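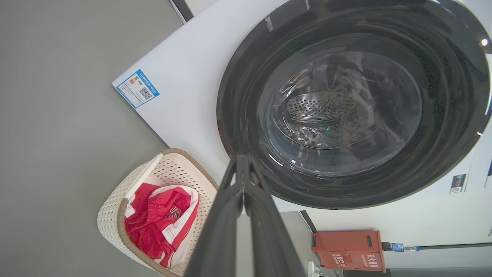

Page 27

Section 6. Laundry task: setting up and running a practice round

This section covers the laundry task used by the Hilora robotics club. It assumes that the arm has been assembled and homed as in Section 3, and that the wrist camera shows a live picture on the team laptop. Two members are needed for every round, a driver and a safety holder. The safety holder does nothing else while the arm is powered.

6.1 Before power is switched on

1. Check that the washing machine is switched off at the wall. The task does not use water or a running drum.
2. Open the door by hand and swing it back as far as it will go. Close it again if the round includes the door step (see 6.4).
3. Place the basket on the floor to the left of the door, on the side the arm approaches from. The handle must not stand up into the path of the fingers.
4. Put one garment in the basket, loosely folded. Red or another strong colour is preferred for first attempts, as it stands out well against a cream basket and a grey floor.
5. Clear cables from the floor between the base and the machine.

Note: Garments with cords, buckles or metal zips are not to be used. They catch in the drum perforations.

6.2 Loading the program

1. Start Flandatari on the laptop and open the folder named Adugna.
2. Select task 419. Do not use task 418, which still has the old basket height.
3. Set the speed limit to 1800 and press Apply. The value goes back to its default of 3230 after every restart and must be entered again.
4. Wait for the word READY before touching the controller.

Caution: At the default speed the arm cannot stop within the width of the basket.

6.3 Checking the wrist view

1. Drive the arm to the viewing position in front of the door ring, fingers parallel.
2. Confirm that the ring, the basket and both fingers can be seen at once. The picture will be strongly tilted. Leave it so – the program corrects the angle itself.
3. Look for bright reflections on the door glass. If they hide the drum, switch off the nearest ceiling light and check again.
4. Press Save View.

Note: The energy label on the front panel is used as a fixed point when the view is saved. Do not peel it off or cover it.

6.4 Running the round

1. The safety holder calls "clear" and keeps one hand on the stop button.
2. The driver starts the task and keeps both hands on the controller.
3. If the round includes the door step, the arm halts at the ring and waits for the driver to confirm.
4. When the garment has been released, back the arm out in a straight line before turning the wrist.
5. Write the result in the log, including failed grips.

Caution: Never reach into the drum while the arm is powered, even when it is halted.

Faults in the saved view go to Mebrat Admasu. Changes to task files are made only by Chaltu Fikre.

Section last revised 11/06/2021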